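Dolix 28 Classroom Headphone

Kakport > Audio > Over-ear > Classroom and library

Item: Dolix 28
Connection: 3.5 mm plug
Style: Over-ear, wired
Sold as: Single, pack of 4, case of 16
Availability: In stock

Overview

The Dolix 28 is a wired over-ear headphone for shared use in classrooms, libraries, language labs and testing rooms. It has one cable, one plug and a band that adjusts on both sides. There is no battery, no pairing and no software. Plug it into a laptop, tablet or listening station with a standard headphone jack and it plays.

We have carried the Dolix line since it replaced the older Pan classroom set. The 28 is the full-size model. Most of our school customers order it for students in fourth grade and up. For younger children we suggest the Edine Junior, which has a shorter band and smaller cups.

What is in the box

The single comes with the headphone and a cable tie. The pack of 4 adds a drawstring bag for each unit. The case of 16 comes with the bags, a sheet of number labels and one spare pair of ear pads. Extra pads are sold separately under Parts.

Fit

The band slides out on each side and holds its position with a light click. To set it, open the band all the way, place the cups over the ears, and push the band down until it rests on the top of the head. The cups tilt a little to follow the side of the face. They do not fold flat.

The pads go around the ear on most students and adults. People who wear glasses sometimes find the seal is better if they put the headphones on first and then adjust the temples of the glasses under the pad.

Sound

The 28 is tuned for speech. Voices are clear at low volume and there is not a lot of bass. It works well for audiobooks, reading programs, foreign language practice and recorded test directions. It is fine for music in a general classroom, but a music department that needs to hear the low end of a recording should look at the studio models on our other pages.

The closed cups cut down some room noise. They are not hearing protection and should not be used as such in a shop class or near machinery. The headphone does not have a volume control on the cable. Set the level on the device before handing it out.

Cable and plug

The cable is attached at one cup and is not removable. It is a plain round cable with a molded strain relief at each end. The plug is straight and narrow enough to fit through most tablet cases.

Most of the returns we get on wired headphones of any make come down to cable damage. Students wrap the cable tightly around the cups, or pull on the cable to get the plug out. A loose bundle lasts much longer. Hold the plug by its body when removing it, gather the cable in wide loops, and use the tie in the middle of the bundle.

Note on microphones: the 28 has no microphone. If your reading assessment records the student speaking, you need the 28M, which has a boom on the left cup and a four-contact plug. The 28M costs more and is only sold as singles and in packs of 4.

Color and labeling

The standard color is gray. Some libraries like a single color because lost units are easy to match to the set. Others mix colors so that each table or reading group has its own. If you mix, put the color on your checkout sheet along with the number.
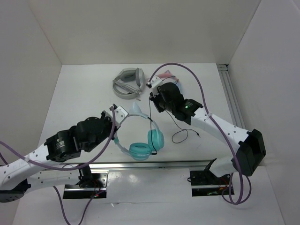 Care and cleaning

1. Unplug the headphone before cleaning it.

2. Wipe the band and the outside of the cups with a soft cloth dampened with water and a little mild dish soap. Wring the cloth out well first.

3. Wipe the ear pads with an alcohol-free wipe. Alcohol dries out the covering and it will start to flake.

4. Let the pads air dry before the next student uses them. Do not use a hair dryer.

5. Wipe the cable from the cup toward the plug. Keep the plug itself dry.

Do not spray cleaner directly on the headphone. Liquid can get through the fabric inside the cup and reach the speaker. Do not put any part of the headphone in a dishwasher or a UV cabinet.

Replacing the ear pads

The pads are held on by a lip that fits into a groove around the cup. Pull the old pad off slowly from one side. Hook the lip of the new pad into the bottom of the groove and work it around with your thumb. It takes a couple of minutes the first time. Left and right pads are the same.

With daily use in a shared setting, plan on new pads once per school year. Many of our customers order them in January so they are on hand before spring testing.

Storage

Hang the headphones by the band on a peg or hook, or keep them in their bags in a bin. A deep bin works if each unit is in its own bag. Without bags, the cables tangle and the plugs get bent. Avoid leaving them in a parked car or on a sunny windowsill. Heat softens the pads and can leave a permanent dent where they were resting.

Compatibility

The 28 works with any device that has a 3.5 mm headphone jack. Many newer tablets and some thin laptops do not have one. For those, you need a USB-C adapter with a built-in audio converter. We stock an adapter under Accessories. Cheap passive adapters work on some devices and not on others, and we can't tell you in advance which ones.

Listening stations and splitter boxes are supported. If several headphones share one splitter, the volume will drop a little as each one is added. Turn up the source once everyone is plugged in, and turn it down again before anyone unplugs.

Customer notes

"We use these in the children's room and at the language tables. I went through two other brands first and the cables gave out on both. These have held up better. I would like a longer cable for our floor seating, but an extension has been fine." Ho-yin Yeh, branch library

"Good for state testing. Pads are a little warm after a long session. Would buy again." Middle school technology office

"Ordered the case. One unit had sound on one side only and it was replaced without any trouble. The number labels peel after a while so we switched to paint marker on the inside of the band." Elementary school

Common questions

Can we get all one color in the case of 16?
Yes. Write the color in the order comments. If you leave it blank we ship gray.

Can the cable be repaired?
Not by us. The cups are sealed at the factory and opening them ends the warranty.

Is there a longer cable version?
No. Use a standard 3.5 mm extension cable. Keep it off walkways.

Does it work with airplane jacks?
With a single-plug jack, yes. With the older two-prong jack you need an adapter, which we do not carry.

Warranty and returns

The Dolix 28 has a warranty of 2 years from the date of purchase for schools and libraries, covering faults in the speakers, the band and the plug. It does not cover cut cables, chewed cables, liquid damage or normal wear of the pads. Keep your packing slip, as the order number on it is what we use to look up the purchase.

Unused headphones in their original packaging can be returned within 28 days. Ear pads and opened singles can't be returned for hygiene reasons. To start a return, email Kakport customer service with the order number and the number of units, and wait for a return label before shipping anything back.

Ordering

Purchase orders are accepted from public and private schools, libraries and nonprofit groups. Orders placed before noon ship the same business day if the item is in stock. Full cases ship in one carton. Mixed-color cases take an extra day to pack.

Related items

Dolix 28M headphone with microphone
Edine Junior headphone
Replacement ear pads, pair
USB-C audio adapter
Drawstring bags, pack of 4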